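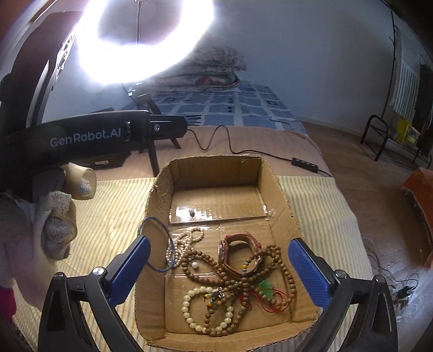

# Can a ref take back a yellow after the restart?

**Margaux Gilbert**

Ok so this has been bugging me since the weekend and my brother and I are still arguing about it. We were at the Gernell v Masson match (over 40s league, so nothing glamorous!) and with 14 minutes left the Masson right back got booked for a foul that was very clearly made by the guy standing next to him. Everybody on our side of the field saw it. Gernell took the free kick quickly, the ball went out for a throw-in, and THEN the ref jogged over to the assistant, had a chat, and switched the yellow to the other player.

The problem is that the other player was already on a yellow, so off he went, and Masson lost 2-1 with ten men. I think it was the right call in the end, but my brother says once play has restarted the ref is stuck with whatever he decided. Who's right? There's a pizza riding on this.

---

**gruron_keeper**

Your brother. Once it's restarted it's done. Same in every league I've played in, and I've been at it since I was 5.

---

**Old Linesman**

It's a bit messier than that. I ran the line in the Braltano league for years, and what I was always taught is that the decision about the restart can't be changed once play is going again. So if he'd given the free kick to the wrong team, tough luck, they've taken it and you move on. Giving the card to the wrong guy is a different kind of mistake, and I've seen it handled both ways, depending on the competition and who was in charge that day.

What I'd have done in that ref's shoes is leave it alone, finish the match and put the whole thing in my report so the league could sort out the names. Sending a man off a minute later for something you didn't see properly the first time is asking for trouble, even if you've got the right man. I did something similar once in May, on a horrible wet evening, and got an earful all the way to the parking lot.

Look up your own league's rules before anybody buys a pizza. Did Masson put in a protest? They usually only get a couple of days.

---

**Margaux Gilbert**

Thank you, that's really helpful! No idea about a protest, but I'll ask their manager on Saturday. My brother is already picking toppings, so I haven't shown him the first reply.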